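阅读时间:4 分钟

3.2 盘架为什么总是从一头先满

写到这一节我得先承认,最开始我根本没打算研究盘架。我们这个课题本来叫"小厨房台面的暂存行为",我满脑子想的都是砧板、沥水篮、电饭锅这些占地方的大家伙。结果在 Kesholm 的合租公寓里蹲了两轮之后,我翻自己的笔记,发现写得最多的居然是盘子:盘子搁在哪儿、谁先上架、谁一直躺在桌上没人管。那就老老实实单写一节吧!

先交代一下材料。整理记录一共 2869 条,来自 15 户,每户访了 2 次,每条记的是一只餐具从离手到下一次被拿起之间停在什么位置。编码的时候我把"位置"分成 4 类:平放台面、叠放、立在架上、收进柜里。这个分法很粗,我知道,Ruchti 那套编码手册分得细得多,连盘子朝哪边都要记。可我试着用了一阵,光是判断"朝向"就跟自己吵了好几架(同一条记录早上编一个样,晚上编又一个样),最后还是退回粗的这一套,朝向只在备注里写一笔。

说到木头盘架,这种两排立柱的老式样子,我个人是很喜欢的。它没有底板,没有接水盘,就是两根横档加上一根根细柱子,盘子往柱子中间一插,靠自己的边沿站住。Kistside 那几户用的多半是这类。好处是轻,挪起来一只手就行;麻烦的是它对盘子的大小挺挑,大盘子插进去,盘面宽宽地露在外头,旁边那一格想再插点什么,手就不太伸得进去了。受访者跟我抱怨最多的也是这个,有一位的原话是"放了一个大的,等于占了三个的地儿"。我当时就笑了,因为我家也这样。
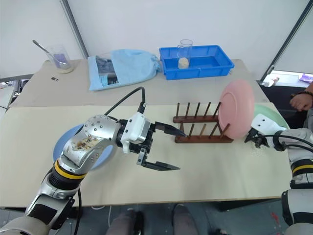
图 3-2 木制盘架与彩色盘子:粉色大盘立在架子右端,左侧空格未用;蓝盘与浅绿盘平放于台面

所以"先满一头"这件事,我现在倾向于从手的习惯去理解。人端着盘子走过来,第一只往往插在离自己最顺手的那一端,第二只呢,要么紧挨着插(小盘的时候),要么干脆就不插了,顺手平放在架子旁边。平放的那只后来会怎样?在我的记录里,它很容易就这么一直平放下去,直到下一顿饭被直接拿走用掉,压根没上过架。我在备注栏里给这种盘子起了个外号叫"候车的",写论文不太严肃,但编码的时候真的好用,一看就懂。

另外有个细节我纠结了很久要不要写:颜色。访谈里好几户都说自己是按颜色记盘子的,粉的装水果,蓝的盛菜,绿的谁都能用。我原本以为颜色会影响收纳顺序,还兴冲冲地做了张交叉表,看了半天也没看出什么名堂。真正管用的还是尺寸,再加上台面当时剩多少空。颜色更像是大家聊起盘子时的一种叫法,方便说"把那个蓝的递我一下",跟它最后落在哪里关系不大。当然我这里样本小,换一批家庭说不定又是另一回事,我不敢把话说死。

还有空格的问题。设计那边的同行(我在 Jullow 工作坊上讲过这部分)总爱问:架子上明明还有空位,人为什么要把盘子摊在桌上?我的看法是,"空位"这个词本身就有点站在架子的角度说话。对做饭的人来说,远的那一头空着,和没有差不多,特别是锅里还炒着东西的时候。我建议以后统计盘架使用率,别只数插了几格,把架子周围一臂之内平放的盘子也算进来,这样得到的数字会难看一些,可是更接近厨房里每天发生的事。

至于立柱的倾斜角度,本节暂时不展开。我手头只有零散的测量,而且老架子的柱子用久了会松,新旧混在一起算没有意义,等下一轮入户带上量角器再补。叠放的情况见 3.3 节。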